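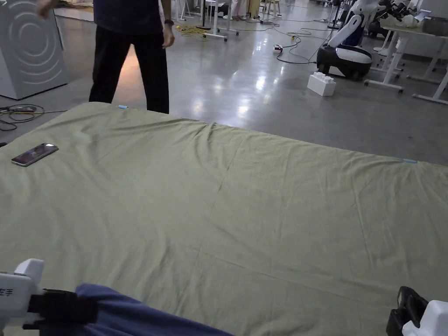 ## 4. Setting up the shot clock and game clock

These steps cover the Otora two-clock set with the Skellari table controller. Finish the wall mounting in section 3 before you begin, and keep the main power off until step 4.

1. Place the controller on the scorer's table with the screen facing the operator.
2. Run the long data cable from the port marked OUT to the left-hand shot clock. Tape the cable down wherever players or officials will cross it.
3. Connect the left-hand clock to the right-hand clock with the second cable.
4. Switch on both clocks, then the controller. Each clock shows four dashes until it finds the controller.
5. Press MENU and choose Basketball. Set the period length and the number of periods your league uses.
6. Under Shot Clock, set the full count to 24. Set the offensive rebound count separately on the next line.
7. Press SAVE and hold it until the controller beeps twice.

**Note:** Settings are kept when the power is off. The score and foul totals are not, so write them down before you unplug anything during a game.

**Caution:** Do not connect or remove a data cable while the clocks are running. Both displays will freeze and the operator will have to restart from step 4.

### 4.1 Horn test

1. Clear the area under the backboards.
2. Set the horn to Low and press TEST.
3. Raise the level one step at a time until the horn can be heard at the far baseline.
4. Start the game clock with ten seconds left and let it run out. The horn should sound and the backboard lights should come on together.

If the lights come on late, go to Timing > Light Delay and lower the value by one. Repeat the test.

**Caution:** Never stand directly in front of the horn during a test. Wear ear protection if you are working on a ladder near it.

### 4.2 Operator codes

The controller holds up to 800 saved games and four operator codes. Give each regular operator a separate code. The supervisor code can change league settings; the others can only run games.

Lindqvist dealers can reset a lost supervisor code. Have the serial number ready when you call.

Section revised 12 June 2022, A. Strebel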